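Call for Tasters: the Bonilel Snack Panel

We're putting together a new group of tasters, and we would love to have people on it who have never done anything like this before. If you have strong feelings about crackers, wafers, puffs or sesame brittle, please keep reading!

Bonilel is a small tasting house on the second floor of the old Zhong building. Bakeries and snack makers send us things they are thinking of selling, and we sit down regular eaters in front of them and ask what they think. Last year our panels filled in more than 2000 score sheets. Some of the products went to stores, some went back to the kitchen, and one lemon wafer was dropped completely after a very rough evening.

This season is all about layered and flaky baked snacks, sweet and salty. We want to find out how people talk about crunch. Is "crisp" the same as "crunchy" to you? When does flaky turn into crumbly? How much salt can a sweet biscuit take before it stops being a treat? These sound like small questions, but a table of people can argue about them for an hour (we have the recordings).

What you would be doing

Sessions are on Thursday at 6:30 p.m. and last 90 minutes. You'll taste up to eight samples from plain numbered cups, with water and unsalted rice in between, and fill in a one-page sheet for each. After that comes the talking part, which most people end up liking best. You tell the table what you noticed, you hear what the others noticed, and then you get to go back and try your favorite again with all of that in your head.

The season runs for eight weeks. We'd like you to come to at least six of them. The first session is practice only – we go over the sheet, taste a few store-bought snacks together and work out what we all mean by words like "toasty" and "stale."

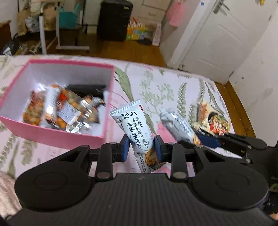
Zihan Li: I signed up for the spring panel thinking I'd get free cookies and go home. By week three I was reading ingredient lists on the bus. My one tip is to eat a light dinner first, because on an empty stomach everything gets a high score. Also, speak up if you hate something. I was too polite for the first two sessions and my sheets were no use to anyone.

Who we're looking for

Anyone 18 or over who eats snacks at least once a week. You don't need a trained palate or fancy words. We would be very happy to have more people over 60 this time, and more people who grew up with snacks from somewhere other than here, so that the table isn't all comparing everything to the same three crackers.

You can be vegetarian. Sadly we can't take people with allergies or intolerances to wheat, milk, egg, soy, sesame, peanuts or tree nuts, as all of these are handled in our kitchen. Please don't apply if you work for a food company, or if someone in your household does.

On tasting days we ask you to skip perfume and strong hand cream, and to have your last coffee before 5.

What you get

$100 after your sixth session, paid by bank transfer, plus bus fare both ways. There's tea at the end, and a bag of whatever is left over.

How to apply

Pick up a form at the Soson Street library or at the front desk of Cekness Hall, or write to us at Bonilel, Room 338, Zhong Building. Tell us your name, your age, the best way to reach you, and the last snack you finished in one sitting. A few lines on why you liked it would be great – we read every one of them out loud in the office.

Forms are due by the end of November. We'll call everyone back, including people we can't place this time, and if you'd like to stay on the list for the spring panel (dried fruit!) just write "spring" at the top.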